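La vaisselle de couleur et la table blanche 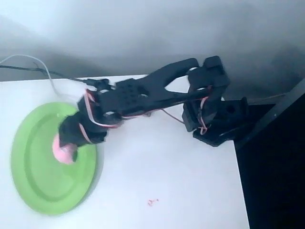
J'ai passé une partie du mois de novembre à revoir ma façon de faire la vaisselle et d'entretenir la table. Ce n'est pas un grand sujet, mais comme j'avais déjà écrit un billet sur les torchons et que plusieurs lecteurs m'ont posé des questions sur les assiettes, je note ici ce que j'ai changé et ce que j'ai gardé.

Il faut d'abord dire que j'ai abandonné la vaisselle blanche il y a deux ans. J'avais un service complet acheté chez Lebrun, douze pièces qui se ressemblaient toutes, et sur une table blanche je ne voyais plus rien. Les enfants de ma sœur posaient leur verre sur le bord de l'assiette au moins une fois par repas. J'ai donné le service et j'ai pris des assiettes vert clair, rondes, peu profondes, avec un rebord relevé. Le vert est assez vif, il faut aimer. Sur le blanc de la table, on le repère tout de suite.

Le rebord a un avantage pour tout ce qui a un peu de sauce, et un inconvénient au lavage. Il y a un creux à l'intérieur, un léger anneau qui suit le bord, et c'est là que le gras s'installe. Avec une éponge rectangulaire classique, on passe au-dessus. J'ai longtemps cru que je lavais mal. Mathis Jacquet, avec qui j'ai partagé un appartement pendant mes études, utilisait déjà une petite éponge ronde pour ses bols et je me moquais de lui. J'ai fini par faire pareil.

Une petite éponge souple se plie dans l'anneau si on appuie avec deux doigts. Je commence par le centre, je vais vers le bord en tournant, puis je fais un tour complet dans le creux. Ensuite le dessous, que j'oubliais une fois sur deux. Une goutte de produit suffit pour quatre assiettes. J'en mettais beaucoup plus avant et je passais mon temps à rincer.

Pour la matière de l'éponge, j'ai essayé plusieurs choses. La mousse simple se déchire assez vite sur les couverts, donc je la réserve aux assiettes et aux verres. Les modèles un peu duveteux tiennent mieux la mousse mais sèchent lentement. Je les essore et je les laisse debout contre le robinet. Si l'éponge sent quelque chose le lendemain matin, je la change. J'ai aussi arrêté la face grattante sur les assiettes de couleur : elle avait laissé des traces mates sur la première, que je garde maintenant sous un pot de basilic.

La table demande plus de travail. C'est un plateau Stendberg blanc, acheté d'occasion. Le café ne pose pas de problème si on l'essuie dans l'heure. Le curcuma, en revanche, laisse une auréole jaune. J'ai réussi à l'atténuer avec une pâte de bicarbonate et d'eau, laissée vingt minutes puis retirée avec un chiffon humide. Il reste une ombre près du coin gauche. Je vis avec.

Je nettoie la table dans cet ordre : un coup de chiffon sec pour les miettes, un passage humide avec très peu de savon, un passage à l'eau claire, puis un torchon. Le dernier essuyage compte plus que le reste, parce que les traces d'eau se voient beaucoup à la lumière de la fenêtre vers 16 heures.

Côté rangement, les assiettes vertes vont sur l'étagère Rusby à côté de l'évier, à plat, en pile de quatre. J'ai essayé de les mettre à la verticale dans un égouttoir fixe, mais les rebords se touchaient et il fallait en sortir deux pour en prendre une. Je glisse une feuille d'essuie-tout entre chaque assiette, ce qui évite les frottements quand on tire celle du dessous. Les bols sont un étage plus haut et les plats de service dans le buffet.

On m'a demandé si je regrettais le service blanc. Pour les repas à plusieurs, un peu : il me manque des assiettes dès qu'on est plus de quatre et je complète avec des pièces dépareillées. J'ai repéré un modèle gris chez Hirdale qui irait bien avec le vert, mais je voudrais d'abord voir la profondeur du rebord en magasin.

Le prochain billet portera sur les planches à découper, que je dois poncer avant les fêtes.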